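Teaching by hand: a morning with Bontu Asfaw

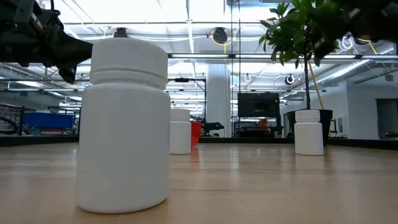

Page last changed: Saturday, 11:40

Three white bottles, all capped, and a red container behind. Bontu Asfaw has been at it since eight. "You hold the leader arm, the other one copies you," she says. Simple enough. Isn't.

Her team at Tandivus wants 132 good runs of one task: bottle into the red tub. They have 81. "The bad ones are mostly me. I get tired and my wrist goes funny."

Does she ever push the arm itself about by hand? Sometimes, for teh first few. "Then remote. Your own hands get in the camera's way."

Hardest part is slowing down. "If I hesitate, it learns to hesitate." She had 11 more to do before lunch, so we left it their.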